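Search this site Enter keywords Go

The Storefront That Came in a Box

Small retailers who want to sell online have long faced an unappealing choice between paying a developer for a custom site and making do with a ready-made design that fits poorly. In Itcombe, a market town with more independent shops than its size would suggest, a growing number of owners have settled on the second option and are learning how much work it still requires.

The template most of them use is called Fudus. It is sold by Vik, a design studio in Hirden, and is intended for shops with modest catalogs. A buyer receives a home page, a category page, a product page and a checkout, all of which can be edited through the hosting platform without touching the code. The studio's catalog lists 1,235 active licenses across its full range, of which Fudus accounts for 202.
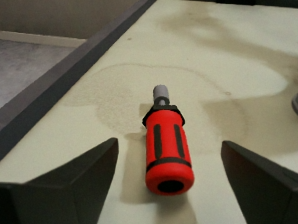 Lutfa Rathnayake found that the layout itself took an evening, and that the product descriptions took the rest of October. She had assumed that text written for printed shelf cards could be pasted into the new pages. Most of it was too short for the space provided, and several items had no written description at all. She recommends that anyone considering a template prepare the words first and choose the design afterward.

Her experience is consistent with the studio's own guidance, which asks customers to prepare a full product list before installation. The list should give a title, a price, a shipping weight and a category for each item. Shops that skip this step tend to create categories as they go, and the menu soon grows beyond what the header can hold. Fudus displays three top-level categories by default. More can be added, but on a phone they fold into a second menu that many visitors never open.

Navigation is also where the template shows its age. The search function matches whole words only, so a customer who types a plural may be told that an item is not in stock when it is. The studio has acknowledged the problem and has published a temporary fix, which must be applied by hand after each update.

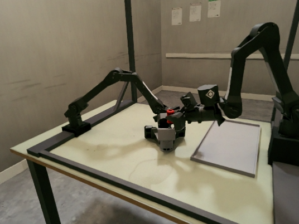
Updates are a further cost that the purchase price does not reflect. The license includes a year of revisions, delivered as a replacement set of style files. Any change a shop has made directly to those files is overwritten. The documentation advises placing custom colors and fonts in a separate sheet, but the instruction appears on page 20 of the setup guide, well after the section that invites owners to begin making changes.

Alvar Haugen lost a full set of header styles in this way and rebuilt them from a saved copy. He continues to use the template and considers the price fair, although he now tests every update on a duplicate of the site before applying it to the live one.

Vik expects to release the next version of Fudus with a revised search function and a shorter setup guide. Existing license holders will be able to move their product lists across, while page layouts will need to be set up again.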